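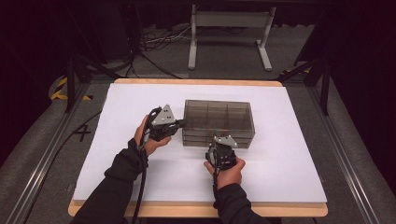

Most teams that collect demonstrations for a learning system pay by the episode, and I think they should stop. An episode is one attempt at one task, recorded from start to finish, and paying for each one tells the person doing the work that speed is what matters. Take a divided storage box on a sheet of white paper, with a hand-held gripper in each hand. A person on piece rate will find one way to approach that box and repeat it until the shift ends. The learning system then gets a large pile of nearly the same motion.

I ran collection at Unditero for 3 years, and for most of that time we paid this way. In February we delivered a set of 2,607 episodes to a customer, Grelldale. Their engineer, Maëlys Jacquet, wrote back that the policy trained on it did well until the box was turned a little, and then it reached for the place where the box used to be. She asked whether our people had been told to keep the box square to the table. They hadn't. They kept it square because it was faster.

Leobardo Carrillo, who managed our budget, argued that hourly pay would cut our output, and he was right. We moved six operators to an hourly rate and the count went down. What we got for it was slower starts, different angles, and recoveries after a bad grasp. Under the old system a bad grasp was thrown out and the operator lost the money. I would now call those some of the most useful recordings we made.

There is a fair objection. Guadalupe Mendoza, one of our best operators, earned more by the episode and told me so. Her hourly rate had to be raised before the change was fair to her, and any company that switches without doing this is only cutting wages.

Customers have a part in it too. They ask for a number of episodes because a number is easy to put in a contract. They should ask how the starting positions were varied, how failures were handled, and how the operators were paid. The last question usually gets left out, and I would put it first.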